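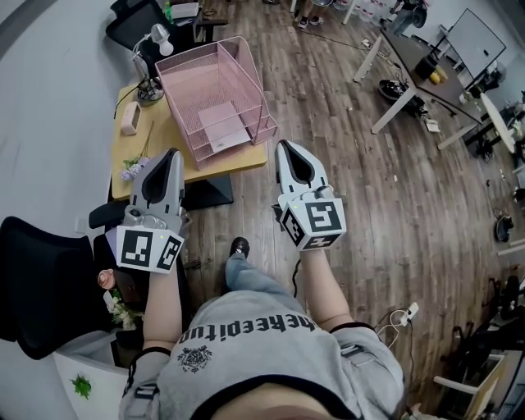

How long should you keep household papers before you throw them out?

It depends on the paper, but for most of us the everyday stuff (receipts, utility bills, bank slips) can go after 2 years, while anything that proves who you are, what you own or what you have paid in full stays in the house for good.

Handout for Week 3: Putting Your Papers in Order
Home Records for Beginners, Dorkano Adult Learning Center
21 March 2024

Welcome back, everyone, and thank you for all the good questions last time. I went home and rewrote half of this handout on account of them, so if it runs a little longer than the others, you have only yourselves to blame!

Where we left off

Last week we talked about gathering. You were asked to go around the house and bring every loose paper to one spot, and I know that for a few of you the spot turned out to be the whole dining table. That is perfectly fine. Please don't sort as you gather, and please don't start reading old letters, or you will still be sitting there at bedtime (I speak from experience).

The first sort

Tonight we make piles. I like to begin with a very rough sort and go finer later on:

Act on it: bills to pay, forms to sign, anything with a deadline.
Keep for now: statements, receipts for things under warranty, school notices.
Keep always: birth and marriage certificates, deeds, wills, military papers, proof that a loan was paid off.
Let it go: flyers, expired coupons, envelopes, manuals for things you no longer own.

A tray on the desk does very nicely for the first pile. Whatever kind you choose, keep it out where you will see it, and empty it once a week. The second pile goes into folders. The third belongs in a box with a good lid, up off the basement floor, and you should tell at least one person in the family where it lives.

Naming your folders

People get stuck on this more than on anything else, and I think it is from trying to be too clever. Use the word that would pop into your head if you were hunting for the thing in a hurry. If you think "car," write Car. My own mother filed her insurance under "Worries," and she could put her hand on it in a second, so there is really no wrong answer so long as you stick to it.

Start with fewer folders than you think you need. When one gets too fat to close easily, split it in half, and carry on.

A worked case

The Ramasamy household file, which we will pass around in class, held 492 sheets when it was first gathered up. After the first sort, 40 of them went into the "keep always" box. Nearly 2000 more turned up later in the attic, mostly bank statements going back decades, and those were shredded over a couple of rainy weekends. Look at how the tabs are labeled and see whether you could find the water bill without help.

A word about taxes

I am not a tax adviser and I won't pretend to be one. Rules on how long to hold a return and its backup papers differ with your situation, so check with whoever prepares yours before you shred a thing. Until you have heard back, keep them together, one envelope for each year, with the year written large on the front.

For next time

Finish your four piles and label at least your first few folders. Bring one paper that you simply can't place, and we will puzzle over it together. The Nevorov Room will be closed for painting, so please come to the Trovar Annex instead and use the side door. The follow-up class on family photographs is in August, and the sign-up sheet is at the front desk.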